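Seasonal Hunter Check Station Technician (two openings)

Groltside Wildlife Management Unit is hiring two technicians for the fall deer season. The positions are based at the Lazaridis check station and report to Godfrey Nyamweya, harvest data supervisor.

Technicians record sex, age class and dressed weight for each deer presented, verify tags against license records, and collect lymph node samples for disease testing. Last season the station processed 1,306 animals. Tooth wear aging is taught on site – prior experience is useful but not required.

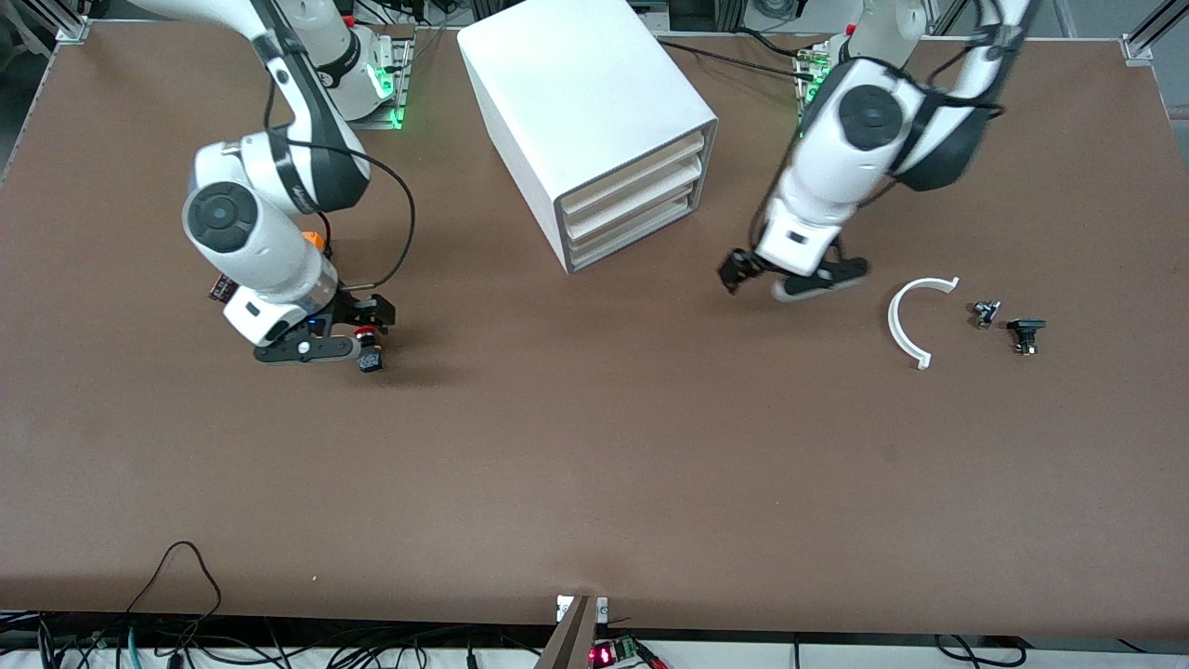 Two-arm workstation with tabletop and storage drawers.

Requirements: valid driver's license, ability to lift 30 pounds repeatedly, legible handwriting, and completion of a state hunter education course before the start date. Weekend and evening shifts are standard. Applicants who hold a tag for the unit may not check their own animals.

Pay is by the hour, 33 hours per week, with overtime during the firearm season. Field clothing and gloves are supplied. Housing is not.

Send a resume and two references to Faraji Waweru, Groltside office, Room 201. Quote "check station" in the subject line. Applications received after 12 June 2024 will be held for the muzzleloader season only.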